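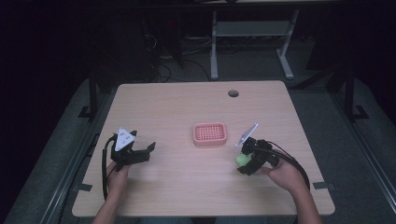 Pink basket on the table, gripper at left.

August, 4:40 pm. Trailer edit, "Josine"

Okay, cut four is done and I like it a lot more than cut three! Stella Nyamweya watched it with me twice and we both think the opening drags until the door slams, so I pulled 60 frames off the front (sorry, Mimex logo, you get a shorter fade). The whole thing now runs 109 seconds. Zenonbridge wants it under two minutes for theaters, so we have room if the director asks for that lake shot again, and she will.

Sound is still a mess. The whisper at the end disappears under the strings on small speakers. I dropped the music 3 dB there and it's better, but I want to hear it in the big room before I touch it again.

Waweru's title cards came in with the old release line on them. Asked for new ones. Until then there's a plain black card holding the spot, please don't export with it!

Render cache filled up again at 200 GB, cleared it before leaving. Next: color on the kitchen scene, then a version with no spoilers for the mother's storyline.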